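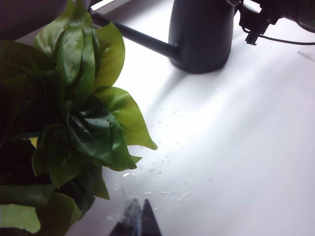

**Prorley table, white**

The Prorley is a flat-topped work table for studios, offices and spare rooms. It comes as separate top panels that butt together, so one person can move it through a standard doorway. Rated load is up to 186 kg, spread evenly.

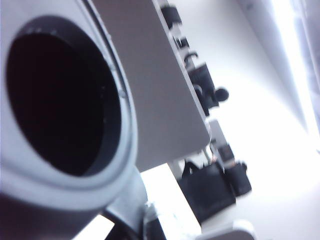

## Ordering

- Code: 854
- Colour: white
- Lead time: 3 weeks from the Trendow warehouse
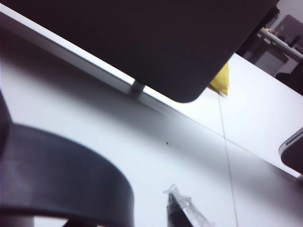

Wipe the top with a damp cloth and a little dish soap. Bleach and scouring pads will dull the finish. Crumbs and grit tend to collect where the panels meet, along a join like the thin straight line running down the table here, and a soft brush gets them out. Touch-up paint is sold separately. For spare panels, email Wumpini Baidoo at Tisetlow with your order number.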